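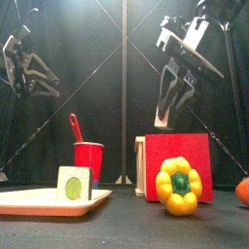 Pieces for market and kitchen play: a red box with a yellow bell pepper in front of it, and a white tray with a red cup.

Search news Enter keyword Go

Skotier to Supply Market Play Sets to Child Care Centers and Toy Libraries

ZILLECK, Wed 2 October. Skotier, a supplier of play materials for child care centers, will begin shipping its Sterach market play sets in November. The first run is 500 sets. Of these, 475 have been ordered by child care centers and toy libraries, and the remaining 25 will be sold through the Batista store on Mill Street in Zilleck.

Sterach is a pretend-food and household set for children ages three to six. It is meant to be used on an ordinary table, with no stand, counter, or play kitchen needed. A group can set up a market at one end of the table and a lunch counter at the other, and carry things between the two.

The center of the market end is a red box with a textured front and a pale wooden frame. Children use it as a stall, a delivery crate, or a place to put everything at the end of the morning. Vegetables go in front of the box or inside it. The lunch end is built on a white tray with raised edges. It holds a red plastic cup with ribbed sides, and a red utensil that can stand in the cup, with a hole in the handle for hanging it up. Small square food pieces are served from the tray.

"We had a nice toy stove in our own test room for a long time and the children kept walking off with the cup and the tray and using them on the floor," said Reinaldo Rezende, director of Skotier. "So we dropped the stove and spent the money on better small things. A yellow pepper gets bought and sold 20 times in a morning if you leave it where they can reach it."

Trial sets were used at four child care centers in the Zilleck area last spring. Staff kept a simple log of play sessions and wrote down which pieces were taken out, which were left in the box, and which went missing. The centers logged 492 sessions in all. Skotier made three changes after reading the logs. The tray edges were raised so that pieces stay on when a child carries the tray. The number of vegetables was cut and the number of small food blocks was increased. A paper menu that came with the trial set was removed, as most copies were torn within the first week.

Teachers also asked for bright, plain colors that would be easy to find on a dark table or a patterned rug. The red and yellow pieces were kept as they were. A set of brown bread pieces was taken out and may come back in another color.

Care and cleaning

The tray, cup, and utensils can be washed by hand with warm water and dish soap and should be air dried. The box should be wiped with a damp cloth and must not be soaked. Food blocks should be wiped and left to dry on a towel before they are put away. Skotier does not recommend a dishwasher for any part of the set.

Single pieces can be replaced. A center that loses a cup or a pepper can order one without buying another set, and the order form lists every piece by name. Replacement pieces will ship from the Zilleck warehouse once a week.

Ordering

Centers that have already ordered do not need to do anything more. They will get a message with a delivery day before the set leaves the warehouse. Sets are packed flat where possible, and the box arrives put together. Each set comes with one printed sheet that has the list of pieces on one side and cleaning directions on the other.

New orders from centers and toy libraries will be taken for the second run, which is planned for early spring. The size of that run has not been set. Skotier asks for one order per site, with the name of the person who will sign for the delivery.

Families who want to see the set first can visit the Batista store, where an open set will be on the low table near the front window during regular hours. Children are welcome to play with it. The store will not hold sets by phone.

About Skotier

Skotier supplies play materials, storage, and low furniture to child care centers, preschools, and toy libraries. Its catalog has 150 items, most of them for pretend play and table work. The company is based in Zilleck and is run by Reinaldo Rezende.

Press contact

Reinaldo Rezende, Skotier, Zilleck. Sample sets can be lent to reporters for two weeks. Please include a street address with your request, and say whether you need the full set or only the market pieces.

Share 14 Comments 2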